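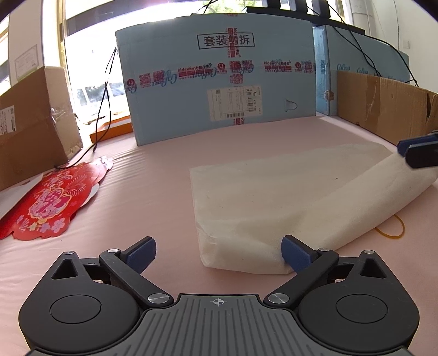

Foam sheet is the inner wrap for every Villa item that leaves the packing table without its own molded tray. It protects painted and polished faces from rubbing, and it takes up small gaps inside the carton. It isn't a substitute for outer padding. Work on a flat surface with a smooth cover, such as the pale pink one shown, where white foam can be spread out and rolled without catching. A few wrinkles in the cover or in the foam do no harm. The band can lie in a loose loop on the table under the roll, like the yellow one, so that it is in place when the roll is ready to be closed.

## 5.1 Before you start

You will need:

- Skeno foam sheet, cut size
- Rubber bands, thin, one per roll (two for long rolls, see 5.4)
- Carton of the right size for the order
- Paper tape and dispenser
- Soft dry cloth
- Pencil or marker
- Packing slip

Foam sheets come in packs of 400. Store the open pack flat, with nothing on top of it. Sheets that have been stored under weight take a hard crease and will not lie against a curved item. Creased sheets can still be used as filler (see 5.6).

Rubber bands go brittle in storage. Stretch one from each new bag before you use the bag. If it cracks or shows white marks when stretched, set the bag aside and open another.

**Note:** Skollow glassware has its own wrapping instructions. Do not use this section for glass.

## 5.2 Setting up the table

1. Clear a working area at the front edge of the table, at least as wide as the foam sheet and twice as deep.
2. Wipe the table cover with the soft cloth. Grit that is left on the cover will stick to the foam and end up against the item.
3. Smooth the cover by hand, working from the middle outward. It doesn't need to be perfectly flat.
4. Put paper goods and printed decorations to one side, clear of the foam. They bend easily and the edges pick up dents from heavier items.
5. Place open cartons behind the working area or at the far side. Fold the flaps outward so they don't drop back while you are loading.
6. Route any cables away from the front edge. If a cable has to cross the table, keep it behind the working area.

Delivered cartons that are waiting to be opened may stand along the back of the table. Leave the shipping labels on them until the contents have been checked against the slip.

**Caution:** Do not stack full cartons more than two high on the table. Skidwood folding tables are rated for an evenly spread load, and a stack at the back corner will tip them.

## 5.3 Making a plain roll

A plain roll is used for straight items without handles or points: candles, dowels, rolled prints, short lengths of trim.

1. Lay one foam sheet flat in the working area with a short side toward you.
2. Flatten the near edge. It tends to bunch where you hold it, and a bunched edge makes a lump in the middle of the roll.
3. Place the item across the sheet, a hand's width in from the near edge.
4. Fold the near edge over the item and tuck it under.
5. Roll away from you with both hands, keeping light, even pressure. The foam should follow the item without being stretched.
6. Stop when one hand's width of foam is left. Check both ends. At least two fingers of foam should extend past the item on each side.
7. If one end sticks out, unroll, move the item, and start again from step 3. Pushing the item along inside the roll tears the foam.
8. Finish the roll and hold the loose edge down with one hand.

For an empty roll, used as a spacer between items, leave out steps 3 and 4 and turn the near edge over on itself to start.

**Note:** If the foam slides around on the table, the cover is dusty or the sheet has picked up static. Wipe the cover again. For static, lay the sheet down, run a barely damp cloth over the table next to it, and wait a minute.

## 5.4 Closing the roll with a band

1. Set the band on the table in an open loop.
2. Bring one end of the roll through the loop. Don't drag the band over the foam with a fingernail, as it will cut in.
3. Move the band to the middle of the roll.
4. Let it close. It should hold the loose edge down and leave only a shallow waist in the foam.
5. If the waist is deep, change to a longer band. Don't leave a tight band on painted items.
6. On rolls longer than 38 cm, use two bands, each a third of the way in from the end.

Use one turn only. A doubled band is hard to take off, and customers tend to cut it, which is how items get scratched at the other end.

**Caution:** Keep bands away from bare metal finishes and from anything with a waxed surface. Rubber leaves a dark line after a few weeks. There must be at least one full layer of foam between the band and the item at every point.

Paper tape may be used instead of a band if the order will be in storage for more than a month. Tape the foam to itself, never to the item, and turn over one corner of the tape so it can be pulled off.

## 5.5 Items with uneven shapes

Boxed ornaments, small frames, and anything with a handle should be wrapped corner to corner.

1. Turn the sheet so that one corner points toward you.
2. Place the item in the center.
3. Fold the near corner over it, then the two side corners.
4. Roll toward the far corner.
5. Close with a band across the widest part, provided there is no handle or point under the band. If there is, use tape.

For flat paper decorations, do not roll at all. Lay them face up on a sheet of foam, put a second sheet on top, and slide the whole thing between two pieces of plain brown cardboard. Pieces with scalloped or cut-out edges should not overlap inside the foam. Put a separate sheet between each one if there are several in the order.

## 5.6 Loading the carton

1. Line the bottom of the carton with crumpled foam or creased sheets.
2. Put in the heaviest rolls first, lying flat, with the loose edge of the foam facing down.
3. Fill the gaps along the sides with empty rolls.
4. Add lighter items. Flat paper goods in cardboard go in last, on top.
5. Lay one uncreased sheet over everything.
6. Close the flaps and press lightly. They should meet without force, and nothing should move when the carton is tilted.
7. Tape the center seam, then each end.

A set that arrives in its own sealed carton is shipped in that carton. Do not split sets to fill separate orders. If a carton is marked to be kept together as a set, put it aside for the set shelf and pick single pieces from loose stock.

When reusing a carton, cover or remove every old shipping label, including barcodes on the front and the ends. Old barcodes can be read by the carrier's scanner and the parcel will be sent back. Handwritten marks may stay if they can't be mistaken for part of an address.

Torn cardboard should not be used for outer panels. Trim off the torn edge and keep the piece for section 5.5.

## 5.7 Checking and common faults

| Fault | Likely cause | What to do |
|---|---|---|
| Roll opens in the carton | Band too long, or cracked | Replace the band |
| Lump in the middle of the roll | Near edge bunched at the start | Unroll, flatten the edge, roll again |
| Foam torn at the end | Item pushed along inside the roll | Use a new sheet |
| Item shows at one end | Sheet not centered | Unroll and move the item |
| Deep waist under the band | Band too short or doubled | Use a longer band, one turn |
| Dark line on the finish | Band touching the item | Clean, rewrap with a full layer of foam |

Replacement foam packs are ordered under stock number 1475. Bands and paper tape are ordered with the general supplies and have no separate number.

Section last revised Tuesday, November 5, 2024. Replaces the October sheet, which gave the wrong band position for long rolls.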